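Brekix Bag Cell, for returns and lost property

Share (3) | Print this page | E-mail to a colleague

Soft goods handling for returns rooms, lost property stores, school kit hire. One arm, one bench, wrist camera, soft yellow fingers. Handles rucksacks, holdalls, coats. Not hard suitcases, see the Mollell range for those.

What it does: picks up a bag, turns it, shows each side to the camera, puts it in the right bin. Clean, wipe down, or send to a person. Up to 400 bags a shift on one bench. Staff set the rules for what counts as dirty, we dont.

Fingers are waffle pattern, slight give. They take a fold of cloth and hold it, so no need for a strap or handle facing up. Grey marks along a seam or a bottom edge are what the wrist view is for. Easy to miss at arm's length at the end of a long shift.

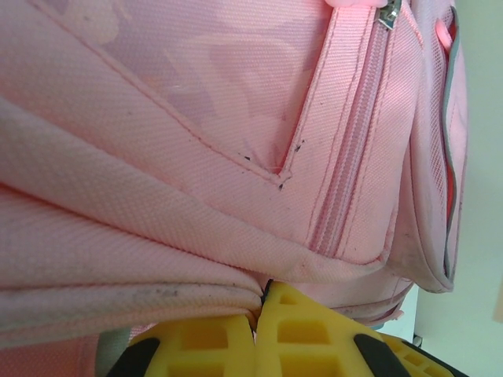

Zamudio, from the returns floor at Plullenden, writes that the lifting was never the worst of it, it was the bending and the smell of other people's lunches, and she still opens every pocket herself. Fewer sore backs on lates now. More time at the screen though, and she would like that swapped round every hour so the same two people don't get stuck with it.

Fair point. Rota setting added in the November update, swaps the screen seat every hour, or whatever you agree with your team. Free to existing sites.

Jobs: plan on one trained person per bench. The cell does not open zips or empty pockets, that stays hand work. Talk to your staff before you order, we can send somebody for a shift to answer questions.

Finger pads: change every 4,000 grips. Pair, yellow, £38. Push fit, no tools.
Power: normal wall socket.
Noise: you can talk over it.
Stop button: both ends of the bench, plus one on a lead.
Training: half a day, on your site, on your own bags.

In stock, delivery 3 weeks. Spare pads go out same day if you order before noon.

1,851 views | 3 comments | Print | E-mail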